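Running record (literacy assessment)

A running record is a coded transcript of a child's oral reading, taken by a teacher or teacher-librarian during a one-on-one session. It is used mainly in the first 3 years of school to match pupils to levelled texts. 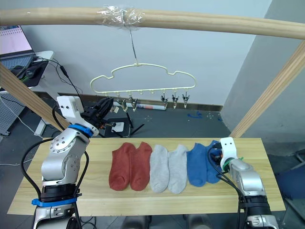 The assessor marks each word read correctly with a tick and codes substitutions, omissions, insertions and self-corrections. Accuracy is the percentage of words read without uncorrected error. Passages seldom exceed 200 words in the early grades.

The Skestwood school district adopted a modified form under Luminița Matei, with a retelling task scored out of 15. 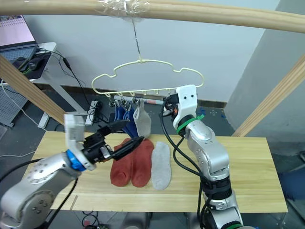
Critics, among them Jae-hoon Yoon, argue that the coding of errors by meaning, syntax and visual cues favours guessing over decoding. Several districts have replaced it with phonics screening checks of 40 words.

See also: Miscue analysis; Levelled reader; Oral reading fluency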